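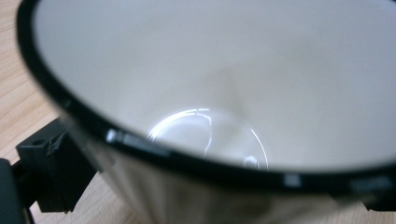
黑边白杯，里面是空的。

10/09/2024，星期二，阴

早上六点多醒了，没再睡着，索性起来收拾杯子。这件事拖了很久。橱柜上层塞得太满，每次拿一只杯子都要先挪开外面两只，上个礼拜差点碰掉一只碗，所以今天请了半天假，打算把白色的那一套整理清楚。

这套黑边的是二月份买的，牌子叫Moltasari，店在Nardale那条街的拐角上，当时在清仓，一只杯子只要47块。我本来只想买一只喝咖啡，后来觉得颜色干净，又添了几只，还配了碗和碟子，一共花了不到200块的预算之外又多出一点，回来心疼了两天。用到现在没有后悔，杯壁厚薄合适，倒开水端着也不太烫手。唯一不满意的是黑边容易显水渍，洗完不擦，第二天边上就是一圈白印子。

昨晚已经全部洗过一遍，倒扣在沥水架上。早上逐只拿起来对着光看杯底。以前喝浓茶留下过茶垢，用小苏打泡了一夜，再拿软布擦，基本去掉了。没有用钢丝球，怕伤里面那层光面。

七点半吃早饭，白粥和半个咸鸭蛋。吃完把桌子清出来擦。先用湿布，再用干布，顺着木纹擦。桌子是搬家那年买的Fankhauser，送货的人多收了一笔上楼费，这件事我到现在还记得。桌子本身没什么可说的，浅色，耐用，就是不经脏，掉一点酱油都很显眼。
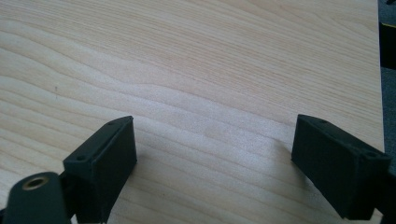 桌面的木纹，靠左有一个小黑点。

那个小点我擦了两遍，也懒得再管了。木纹倒是比刚买来的时候看着顺眼，一道一道斜着往右上走，平时上面总堆着东西，很少注意。夏天的时候考虑过铺一块整幅的桌布，量了尺寸，一直没有去买，现在觉得不铺也行，桌布三天就要洗，更麻烦。

擦完桌子坐了一会儿，回了几封邮件。Rastimham那边催着要月底的表格，里面有一栏金额填的是2,000，对方说口径不对，要重新算。我回复说下午上班再看。请了假还要回邮件，心里有点烦，但也没有办法，回完就把电脑合上了。

接着试着摆了一下。我一直想定一个固定的摆法，早上迷迷糊糊的时候不用想，伸手就能拿到。

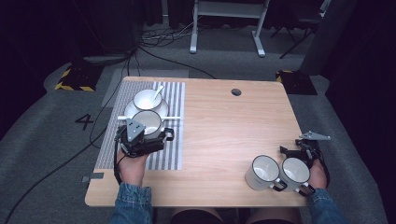

早饭的摆法我想了好几种，最后还是觉得越简单越好。以前图省事，碗直接放在桌面上，底下烫出过印子，擦不掉，那张旧桌子就是这样用坏的。现在碗底下垫碟子，再往下是那块灰白竖条纹的餐垫，勺子就搁在碗里，不另外找地方放。杯子放在碗前面，另外两只靠桌边并排，杯把朝外，坐下来一伸手就能拿住。餐垫放在左边，右边空出来的地方可以摊报纸或者放面包盘。这块餐垫原来是两块一对的，另一块洗的时候染了色，做了抹布。条纹的好处是歪了一眼就能看出来，我摆东西有这个毛病，歪一点就要去扶正。

摆好以后前前后后挪了几次，主要是杯子和碗的距离。太近了，盛粥的时候勺子会碰到杯子；太远了，餐垫就放不下。最后还是让杯子挨着碗，粥盛好再端过来。

十点多开始往橱柜里放。先把上层全部腾空，隔板擦干净，铺了一层新的防滑垫。剪防滑垫花的时间最长，第一张剪短了，只好拿去垫抽屉，第二张才刚好。架子里翻出来的东西有：一只没有盖子的保温杯，一包过期的茶包，一把不知道什么时候买的滤网，还有一个玻璃瓶，里面装着几颗图钉。茶包扔了，滤网洗洗还能用，保温杯先留着，盖子也许在阳台的箱子里。

新的放法写在这里，免得下次又乱：

一、每天用的杯子放下层靠外，不叠放。杯口薄，叠起来黑边互相磨，时间长了要掉色。
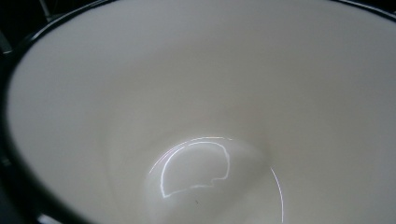 二、碗放下层靠里，可以叠，最多叠3只，中间垫一张厨房纸。

三、碟子竖着插在架子上，不要再平摞，平摞的话拿底下那只很费事。

四、玻璃杯和来客人才用的那几只统统放上层，一年也用不了几回。

五、勺子回抽屉，不要插在杯子里，以前插在杯子里倒过一次，磕了一个小口，那只后来拿去种了葱。

放完已经快十二点。中午下了一碗面，打了个鸡蛋，用的是旧的大碗，没舍得用刚归置好的。吃完洗碗，顺手把水槽也刷了，排水口有点慢，可能要买一瓶疏通剂，记在冰箱的单子上。

下午去上班。表格重新算了一遍，其实就是差了一笔运费，改完发过去，对方没有再回。路上风很大，回来的时候买了一把青菜和一块豆腐。

晚上用新的位置拿了一次杯子，泡了淡茶，手伸进去就拿到了，没有碰到别的。下层靠外还空着一小块地方，打算放糖罐，也可能空着。明天要把阳台的箱子打开，找保温杯的盖子，顺便把厚被子拿出来晒。

十点半，关灯。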